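GROSTBERG PUBLIC LIBRARY RETIRES THE OVERDUE FINE, KEEPS THE STERN LOOK

GROSTBERG, September 12, 2024 – The Grostberg Public Library will stop charging fines on late books, ending a system that spent more on envelopes than it ever collected in coins.

The change covers every item on the shelves except the 4 museum passes, which people fight over. Existing fines will be wiped from all 937 accounts that carry one, including an account last used in 2000 to borrow a guide to getting organized.

"We mailed a great many letters asking for a dime," said library director Leokadia Makowska. "The stamp cost more than the dime. We noticed this eventually."

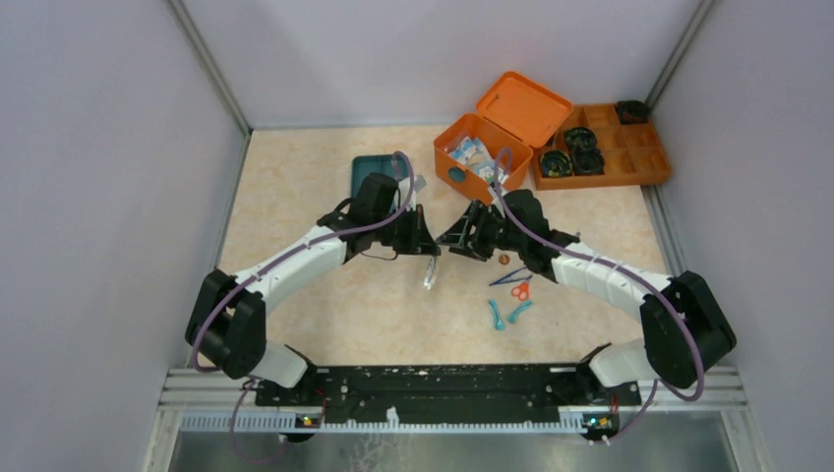

Aniela Kalinowski wondered whether anyone would bring anything back at all without the threat of a bill, and said she had paid her own fines for years and would like some credit for it. No credit is planned. The library does thank her.

Borrowers will still get reminders by email and text. A book kept 94 days past its due date will be treated as lost and billed at replacement cost, and the bill disappears when the book comes home. Coffee rings are judged case by case.

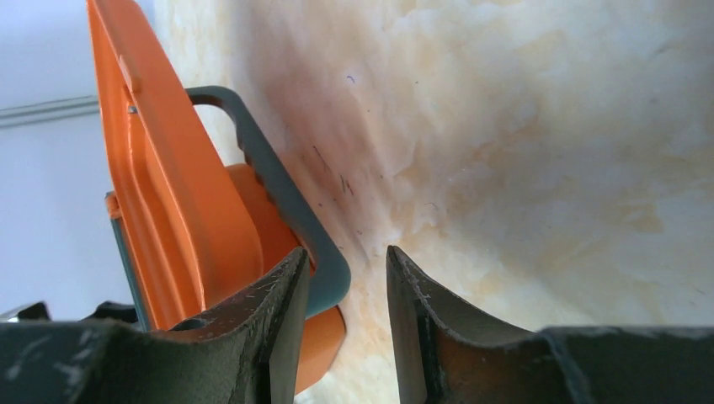 A trial in July at the Abbasi Street branch brought back several titles long given up for dead, among them both copies of a popular bread cookbook, one of them heavily floured.

Cards are free to Grostberg residents. Questions may be taken to Shadi Moussa at the main desk during opening hours, preferably along with the book.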